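Clarkmont Tenants Help Desk
Ticket 935 - Heating in unit 26 comes on at night and won't stay off
Status: Open, waiting on part
Opened by: Beathag Urquhart
Assigned to: Ardalan Abbasi

Beathag Urquhart, 8:10 am
Good morning, and sorry to be back so soon after the business with the mailbox key. The heat in my apartment has started coming on by itself a little after 2 in the morning. I have the thermostat set to off, I checked it twice with my glasses on, and still the radiator in the bedroom starts ticking away like an old clock. By breakfast the place is like a bakery. I did try closing the valve by the window but it's stiff and I didn't want to force it.

Ardalan Abbasi, 9:25 am
Good morning Beathag, no need to be sorry at all, and I hope the key is behaving! Please leave that valve alone, you did right not to force it. Could you tell me what the little screen on the thermostat says in the bottom corner? It should be a short word or a number. Also, did you have a power cut in September like the Sesville Road side did? Those units lost their clocks and went back to the factory schedule, which has a night warm-up in it.

Beathag Urquhart, 11:40 am
It says HOLD, and then when I press the button it says 378, which means nothing to me. Yes, we lost power for almost the whole evening. I had to finish my supper by flashlight. Agnes Lamont across the hall says hers is fine, but she has the older dial kind.

Ardalan Abbasi, 1:15 pm
Thank you, that helps a lot. 378 is just the software version, so nothing to worry about there. I cleared the schedule from the office and sent your thermostat a restart. Would you let it run tonight and write to me in the morning?

Beathag Urquhart, 7:50 am
Well, it came on again, same time. I slept with the window open and a sheet.

Ardalan Abbasi, 10:05 am
I came by with Elspeth Innes and we found the zone valve in the hall closet sticking open. The thermostat is off the hook. A new Drikell valve is on order through MacBrayne, and in the meantime we have turned your branch down by hand - please call if it gets too chilly and one of us will come up.
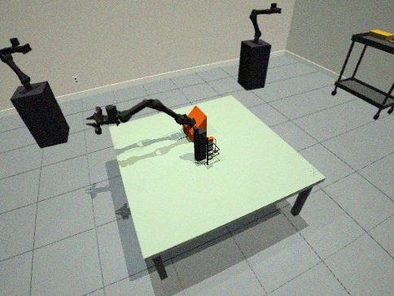
Orange block and gray cylinder on the pale table.

Beathag Urquhart, 4:30 pm
Much better last night, thank you both. I had a blanket on again for the first time in ages. Do I need to be home when the valve arrives?

Ardalan Abbasi, 4:45 pm
So glad to hear it! The closet opens from the hall, so go about your day as usual. I'll leave a note under your door once it's in.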